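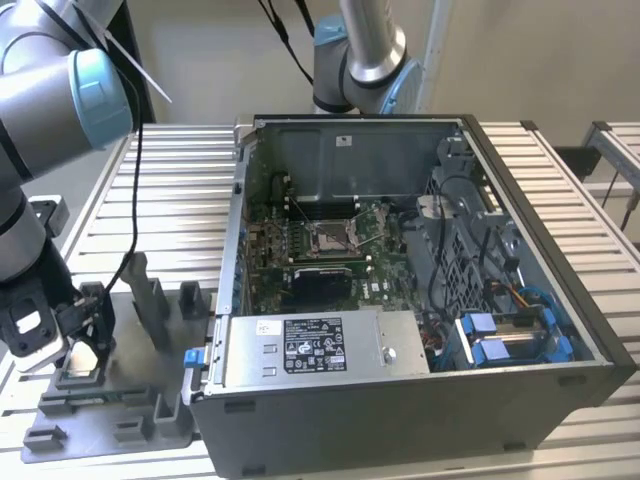
Chapter 3
Contact-Rich Insertion and the Recovery Problem

3.1 Why insertion is treated separately

The previous chapter dealt with motion through free space, where the main source of failure is a wrong estimate of position and the usual remedy is a better estimate. Insertion does not follow this pattern. A memory module entering its slot must be aligned to a tolerance much smaller than the error of most camera-based pose estimates, and the last part of the motion takes place under contact, with the slot itself hidden from most viewpoints. A controller that reaches the correct pose in free space may still fail on every attempt once contact begins.

Computer assembly is a convenient subject for the study of this problem. The parts are cheap and made to common standards, and a single chassis contains insertions of very different character. A memory module needs a straight push with high force at the end of travel. A processor needs almost no force but must be lowered flat into an open socket. Drive carriers slide along rails and need a long, steady motion. Cable connectors are light, flexible at one end, and seldom in the same place twice. A method that handles only one of these has limited use in practice.

3.2 The Mirnisetti procedure

The method examined in this chapter is the Mirnisetti procedure, named for the laboratory where it was developed. It divides an insertion into 3 phases: approach, search, and seat. Each phase has its own controller and its own test for completion.

In the approach phase, the arm lifts a part from a fixture plate and carries it to a point above the target. The fixture matters more than is often assumed. Parts held in slots or against posts are presented in a known orientation, so that error in the grasp is small at the start and the later phases need only correct what the grasp itself adds. Work that begins with parts scattered on a table must solve a separate problem first, and results from the two settings should not be compared directly.

In the search phase, the part is lowered until contact is felt and is then moved in a small pattern across the surface. The controller limits the downward force and watches for the drop that marks the mouth of the slot. Earlier work used a fixed spiral for this pattern. The Mirnisetti procedure chooses each step from the forces measured during the last one, using a model trained on recorded attempts, both good and bad.

In the seat phase, the part is pushed home. Force rises as the contacts engage and falls when the latch closes. The fall is used as the test for completion, although it is not fully reliable: a module that tips in its slot may produce a similar signal with one end still raised. Section 3.6 returns to this point.

3.3 Recovery

The main claim made for the procedure concerns recovery. When the search phase runs past its time limit, a conventional controller stops and reports an error. The Mirnisetti controller backs away, lifts the part clear of the surface, and begins again from a new starting point chosen by the model. It may do this twice. After the second recovery the attempt is counted as a failure.

In the trial reported here, the controller was given 60 attempts on memory insertion with the chassis lying flat, side panel removed, on a rigid table. It was given a further 20 on drive carriers. The same fixture and the same grippers were used throughout. The chassis was moved by a small random offset between attempts, and the new position was not supplied to the controller.

Two features of this design deserve attention before the results are read. First, the attempts on memory insertion all used one model of motherboard, so the trial says little about slots of a different make. Second, recoveries were counted as part of an attempt — an insertion that succeeded after 2 recoveries was scored the same as one that succeeded at once. Readers interested in cycle time should consult the durations in Table 3.2 instead of the success rate alone.

3.4 Related methods

Baridon control, covered in Section 3.7, places the correction in the wrist hardware. A compliant joint gives way under side load and lets the part settle into the slot. It is fast and needs no training data, but it cannot tell a jammed part from a seated one. The Jayasinghe formulation treats approach, search, and seat as a single policy with no boundaries between them. It removes the need for hand-set thresholds at the cost of much larger data requirements, and its failures are harder to assign to a cause.

The exercises at the end of the chapter use the Steltora force logs. Students should work through Section 3.5, on the filtering of wrist force signals, before attempting them.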